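Rindarura are making a record again, and I have heard four songs of it

7/28/25

I had more or less made my peace with Rindarura being a thing of the past. Seven years is a long time for a band that never sold out anything bigger than a church hall, and when Radka Gashi started teaching piano full time I figured the second album was the end of the road. So you can imagine the noise I made when a message came in from their old label, Adamczyk, asking if I'd like to come by and hear some rough mixes. I would! I went the same afternoon.

The new record is called Nindach (after the street where Radka grew up, she says, although Damir Kolev swears it was a typo on a setlist that stuck). It's due in February on Adamczyk, with a first pressing of 1000 vinyl copies, and the usual digital release on the same day. There will be a single before that, probably the song they're calling "Low Water" for now. Names may change. One of the four I heard was just labeled "the fast one," and it is pretty fast.

The lineup is the one from the first album: Radka on keys and vocals, Damir on guitar, Edin Todorova on drums, and Panagiotis Todorova back on bass after sitting out the second record completely. I didn't ask about that and they didn't bring it up. What I can tell you is that the bass is LOUD on these mixes, way up front, and on "Low Water" it carries the whole tune while the guitar just sort of scratches away behind it. If you loved the first album for the same reasons I did, that's going to make you very happy. If you came on board with the second one and its string parts, well, there are no strings. I asked. Damir laughed at me.

They tracked it live, all four in one room, over 17 days at Tradach, which used to be a rehearsal space and now has a proper control room attached to it. Edin told me they had 40 sketches going in, most of them voice memos from Radka's phone, and threw out nearly everything by the end of the first week. The plan is a short album, nine songs and out. I like a short album. The second one had a twelve-minute closer that I have skipped more often than I've played it, and I say that as somebody who owns two copies.

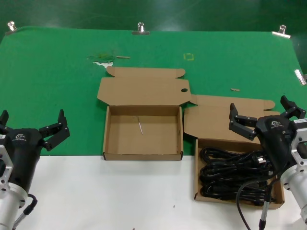
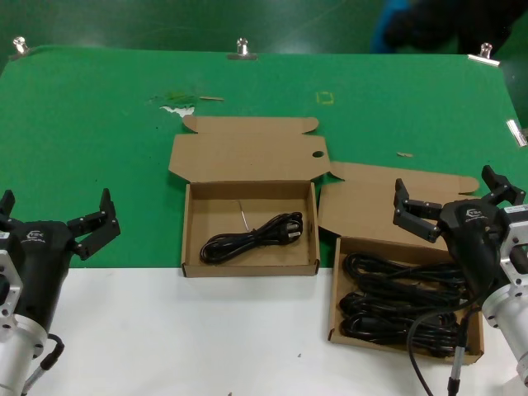 Špela Ionescu wrote in after I posted a couple of lines about the visit, and she is a lot less excited than I am. Her view is that the strings on the second album were the best thing the band ever did, that "getting back in a room together" is what every group says when it has run short of ideas, and that she'll believe in a great Rindarura bass part when she hears one. She did add that she'll be buying the vinyl anyway, so I think we can put her down as a maybe.

I get where she's coming from, I really do. There's a slow one in the middle of what I heard, just voice and electric piano for the first two minutes, and I kept waiting for a cello to come in. It never did. By the second listen I'd stopped missing it, mostly because Radka is singing lower than she used to and it suits her so well. She sounds like she's talking to somebody across a kitchen. Then the drums drop in and it gets big in a hurry, maybe a little too big, but these are rough mixes and Damir was already muttering about the cymbals before the song was over.

As for shows, there's nothing on sale yet. Panagiotis mentioned a handful of dates in the spring, small rooms, with the new album played start to finish and then whatever they can still remember from the first one. Adamczyk wouldn't confirm any cities, but I'd keep an eye on the label's mailing list, where preorders for the vinyl are going up first. The second album's pressing was gone before I'd finished my coffee, and I ended up paying silly money for mine from a guy in a parking lot (both copies, same guy).

I've been promised a finished version of "Low Water" as soon as it's mastered, and I'll write that up properly when it lands. Until then I've got the chorus stuck in my head and only half the words to it.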